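Tabletop > Playtesting > Calls for players

Playtesters wanted for Storkovholm, a card and dice game of bad weather and worse neighbours

Hello all! I'm In-ho Ra, I write and design Storkovholm, and after two years of bothering the same long-suffering friends I need some fresh people to break it for me. If you like grubby little harbour towns, grudges over fishing rights and rolling far too many dice, please read on.

Each player runs a family in the town of Storkovholm over one long winter. You trade, you spread rumours, you lend your boat to someone you can't stand, and at the end of the season the ice comes in and whoever has the fullest larder gets to be smug until spring. It plays with up to 4 people and a full game should take an evening (my lot have been known to drag it past midnight, but they argue). 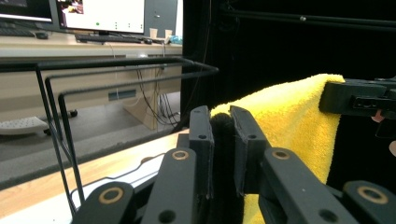 Yellow microfibre towel, close up.

There are 300 cards in the current deck and I'm fairly sure a few of them are terrible. The Maeng family is too strong, everybody picks them, and I've already rewritten their smokehouse power 3 times. The Cikodar expansion is in a rougher state again – it adds a rival port across the water, and I'd love to know if it's fun or just more bookkeeping.

What I'd like from you

Play at least two full games before the end of March, one with the base deck and one with Cikodar if you can face it. Fill in the feedback form after each one while you're still cross. Tell me which rules you had to look up, which ones you got wrong without noticing until later, and the exact moment somebody started looking at their phone. Blunt is good! I'd much rather hear it now than after printing.
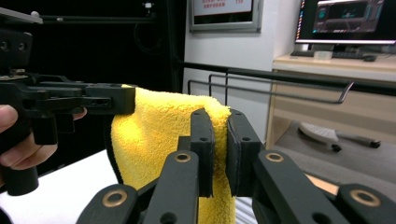

Who I'm after

Regular groups are brilliant, but pairs are welcome too as the two-player rules have hardly been touched. You don't need to have tested anything before. I'd especially like a group or two who mostly play roleplaying games, and at least one table with a teenager on it, because the rulebook has to make sense to someone who won't put up with my waffle.

What you get

Your name in the rulebook, a finished copy when it's out, and the Zultby promo cards, which won't be sold anywhere. I can't pay, sorry, but I do cover postage both ways on the test kit.
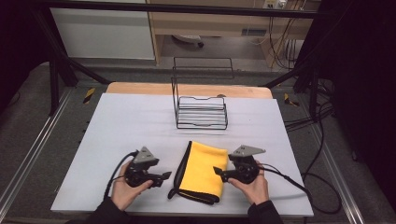
The kit comes in a plain box with the cards sleeved, dice, 465 wooden tokens in bags and a printed rulebook you're welcome to scribble all over. I'll want the tokens back, but keep the rulebook if you like.

To join in, send me a message through the contact page with how many of you there are, what you've been playing lately and whether evenings suit you for a quick call. I try to answer after 7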